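There is a particular kind of afternoon, usually in September, when you sit down on the bedroom floor meaning to sort one box of soft toys and look up to find that supper is late. Wiroj Inthanon knows it well. He has three children, a small apartment and, by his own patient tally last fall, 562 stuffed animals, most of them won at fairs, handed down by cousins or brought home from the Vamus market in a coat pocket.

"I used to do it with trash bags," he told me over tea, looking a little ashamed. "You put a bear in a trash bag and the whole house goes quiet."

So now he uses boxes, open ones, and the toys travel upright with their faces showing. A tiger can go in beside a rounder, softer friend in a green hood, and the children can come by and say hello, or goodbye, as often as they need to. 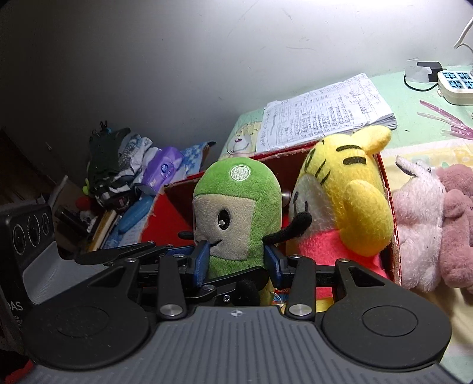 The box itself hardly matters, he says, and I've come to agree with him. A tired one with torn flaps will do perfectly well for plush, which weighs next to nothing and forgives a squeeze. What does matter is having a bed nearby for everything you haven't decided on yet – the papers, the cords, the bits that belong to some other drawer and some other afternoon.

Wiroj lets each child keep nine favorites out on the pillow. The rest take turns, a box at a time, and swap places when school lets out. His youngest once argued for a tenth, a rabbit with one ear, and argued so well that he gave in before the tea was cold. The rabbit sleeps on his side of the hall now, on top of the radio.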